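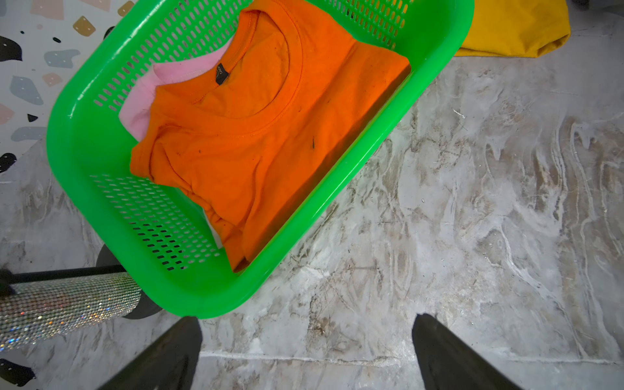

Red bean soup questions, all in one place

Do I have to soak the beans?
For my pot, yes! I put 200 grams of dried adzuki beans in plenty of water before bed and drain them in the morning. They cook more evenly and I get fewer of those hard little stragglers at the bottom. I usually fit the picking over and rinsing in between other chores, with one orange T-shirt folded in the green laundry basket and the rest of the wash still to go. It's that kind of recipe, and it waits for you.

How long does it simmer?
Count on 90 minutes on low after soaking. Old beans take longer (a bag from the back of my cabinet once needed nearly three hours). Squash one against the side of the pot with a spoon, and if it smears, you're there.

When does the sugar go in?
At the end, always. Wing-sze Chung, who taught the September class in Rulldale, made us taste a batch sweetened early next to one sweetened late, and wow, the early beans were like gravel. I use 7 tablespoons of rock sugar, crushed. Start with five if you like it light.

What is the dried peel for?
That's aged tangerine peel, and I love it! One piece is plenty. Soak it until soft, scrape off the white part, and let it simmer with the beans. Fresh orange peel tastes different, brighter and a bit bitter, but I've used it and still had seconds.

Can I add sago or rice balls?
Both! Cook them in a separate pot, or the soup turns to glue. Black sesame rice balls are my favorite.

Can I make it ahead?
It keeps four days in the fridge and gets very thick, so loosen it with water or coconut milk when you reheat it. I also freeze it in small tubs.

Hot or cold?
Hot when it rains, cold from June on. My kids pour the cold kind into popsicle molds.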